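关于我们

Gerketti 是一家做家务收纳培训和上门整理的小公司，中文名一直没定下来，客户叫什么的都有，我们也就随它去了。

先说清楚一件事：我们不太相信收纳这个行业的大部分说法。什么“整理房间就是整理人生”，什么“断掉一件旧物，迎来一种新生活”，听着都好，回家打开水槽下面的柜门，该倒的瓶子照样倒，该发霉的海绵照样发霉。我们见过花大价钱买齐全套收纳盒的家庭，三个月以后，盒子叠着盒子，里面装的还是盒子。所以如果您是来找人生答案的，建议去别处看看。

我们做的事情很窄：厨房台面、水槽周边、卫生间和阳台上的清洁用品。洗手液、洗洁精、海绵、抹布、刷子，这些东西便宜，零碎，每天都要碰，偏偏最少有人认真想过该放在哪里。衣柜我们不做，书房不做，儿童房也不做。有客户问过能不能“顺便”看一下衣帽间，答案是不能，我们不懂。

公司是怎么来的

最早我们在一家叫 Comer 的家居店里租了半个柜台，卖各种盒子和篮子。卖了一年多，退货单攒了厚厚一叠，闲着没事翻了一遍，里面写明原因的有87张，写得最多的两个字是“没用”。盒子没坏，尺寸也对，就是没用。这件事让我们很不舒服。后来我们打电话去问，能问到的都问了，发现多数人买盒子的时候并不知道要装什么，看见柜子乱，就先买了再说。

柜台后来退掉了。我们改成先上门看东西，看完再决定要不要盒子。有时候看完一圈，结论是什么都不用买，把六瓶开了封的洗洁精用到剩一瓶就好。这种单子收不了多少钱，家里人也劝过我们别这么做生意。到现在我们还是这么做。

我们怎么做

第一步永远是把东西全部拿出来，摊在一张桌子上。不分类，不摆整齐，就摊着。很多同行喜欢一上来就贴标签，我们对标签的意见很大：贴的那天谁都看得懂，过两周瓶子换了，标签还在，反而骗人。摊开以后再看哪些是天天用的，哪些是一个月用一次的，哪些连主人自己都想不起来为什么买。

第二步是拿一个空盒子。注意是一个。先用一个透明的、浅一点的，能看见里面装了什么，装不下了再谈第二个。带泵头的瓶子立着放，海绵和瓶子能不能放在一起要看家里的习惯，通风不好的水槽柜，我们一般劝人分开。抹布叠不叠随意，叠得再漂亮，擦过一次灶台也就那样了。

我们的练习桌是一张浅色木桌，学员和新同事都在上面练。题目很简单，几瓶东西，几块海绵，一两个盒子，装进去，再拿出来，换个办法装。听着无聊，做起来也确实无聊，可是动手装过二三十遍的人，和只看过视频的人，到了客户家里一眼就能分出来。

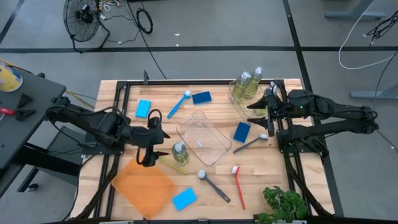
练习桌一角：透明盒、泵头瓶和海绵，中间的盒子还没装瓶子。

桌上的海绵故意散着放。常有人问为什么不先码好，码好了还练什么呢。客户家里从来没有码好的海绵。

关于数字

公司介绍页上通常要放几个很大的数字，我们犹豫过，最后放三个，怎么算出来的也写上。

到今年三月，我们上门整理过2,527次。这个数是按预约记录算的，同一家去了四回就算四次，所以别理解成两千多个家庭。

上过练习课的人有近1,000人，其中一部分是物业和家政公司统一派来的，有没有认真听，我们心里有数，也不打算替他们吹。

课程目前分成37个小练习，从“一瓶一盒”开始，到“水槽下面有管道怎么办”结束。有学员说太多，可以砍掉一半。我们试过砍，砍完发现管道那一节前面的铺垫不够，又加了回来。哪天真能砍掉，我们会改这一页。

满意率没有放。我们发过问卷，肯填的多半是本来就满意的，这种数字拿出来没意思。

关于产品

我们自己不生产盒子。目前上门时用得比较多的是 Kivow 系列透明盒，圆角，好擦，缺点也有：盖子要单独买，而且不便宜，我们建议先别买盖子。另外有一款名叫 Mahama 的清洁用品分区方法，是我们自己整理出来的小册子，十来页，上课的时候发。说它是“方法”有点抬举，主要是一张表，把常见的瓶瓶罐罐按多久用一次排了排。有人拿回去贴在冰箱上，据说管用，也有人拿去垫桌脚了，我们没有意见。

用别的牌子的盒子完全可以。饼干盒、外卖盒洗干净了也可以。判断标准只有一个：伸手拿一瓶东西的时候，需不需要先挪开另外两瓶。需要，就说明装得太满，或者放错了地方，换多贵的盒子都一样。

我们不承诺的事

不承诺整理完以后能一直保持。没有哪家能一直保持，包括我们自己的办公室，茶水间的水槽柜上个月刚重新收过一遍。

不承诺“一次上门，终身受用”。家里添了人，换了洗碗机，养了猫，东西就要重新摆。

不承诺省时间。头两个星期多半还会多花一点时间，手要习惯新位置。过了这阵子会不会变快，因人而异，我们没有可靠的记录，就不乱讲了。

也不替客户扔东西。要不要扔，您自己定。我们顶多会问一句：这瓶您上次用是什么时候。

想来看看的话

练习课每次人不多，上午十点开始，中午前结束。不用带盒子，千万别为了上课去买盒子。可以带一两样自己家里最难放的清洁用品，形状越怪越好，课上大家一起试。衣服穿方便活动的，袖口别太宽，泵头容易勾住。

上门服务请先拍几张柜子打开以后的照片发给我们，拍之前不要收拾。收拾过的照片我们看得出来，看出来了还要再请您拍一次，两边都麻烦。如果看完照片觉得不需要上门，我们会直接回复怎么摆，这种情况不收费。

公司电话和邮箱在页面底部。电话中午没人接，留言会回。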